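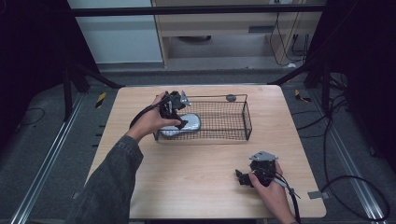 Wevangate, the district heat operator serving the harbor side of Rernthorpe, will switch its remaining flat-rate customers to metered billing in January. The change covers 1502 apartments where heat is still charged by floor area. Each will receive a clamp-on ultrasonic meter on the return pipe, read by radio once an hour. The meters are shipped with their mounting parts unsorted, and crews carry the parts for one stairwell at a time in a shallow tray of the desk type, such as the long black wire-mesh basket on the wooden table, so that a missing clip is noticed before the riser is closed off.

Under the new tariff the annual bill is split into a fixed capacity charge and a variable energy charge. The capacity charge is set per building according to the highest hourly load recorded in the previous winter and is then divided among apartments by floor area. The energy charge follows the meter reading. Wevangate expects the variable part to make up a little over half of a typical bill, compared with none for flat-rate customers today.

"A household that turns its radiators down currently pays the same as one that opens a window," said Frida Oddsson, head of tariffs at Wevangate. "The flat rate was acceptable when the heat came from surplus steam. Most of it now comes from heat pumps, and the electricity for those has to be bought by the hour."

The steam supply from the Mogensen paper mill ended last winter when the mill closed its second drying line. Wevangate replaced it with two seawater heat pumps and kept the existing gas boiler for peak load. The supply temperature in the network was lowered at the same time, and several older buildings reported cold top floors during the first weeks. The operator attributes this to unbalanced risers and says balancing will be carried out together with the meter installation.

Tenants will not be charged for the meter itself. Installation takes less than an hour per apartment and does not require the system to be drained. Customers who refuse access will be billed according to the highest reading in their stairwell until a meter is fitted.

The last provision has drawn objections. Skarphéðinn Kragh, who represents tenants on the Rernthorpe utilities board, said the rule should not apply to people who are away or ill when crews call. He also asked for a cap on the first metered bill. "Ground-floor and corner apartments lose more heat through the walls, and the people in them did not design the building," Kragh said.

Wevangate has agreed to a correction factor for corner, ground-floor and top-floor apartments. The factor reduces the energy charge by up to 10 percent and will be reviewed after two heating seasons. A cap was rejected. Customers may instead spread the first settlement over six months without interest.

The meters are supplied by Drarnodach, which also handles the radio network and data storage. Hourly values will be kept for 13 months and can be viewed by the account holder. Building owners will see totals only.

Installation begins in the streets nearest the pumping station. Notices giving a morning or afternoon slot will be delivered at least two weeks in advance.

Recent items
Mogensen mill site: grid connection to be kept for battery storage
Gas boiler at Rernthorpe approved for two more winters
Birthe Ravn to lead regional heat pump program
How the capacity charge is calculated
Street works: pipe replacement near the pumping station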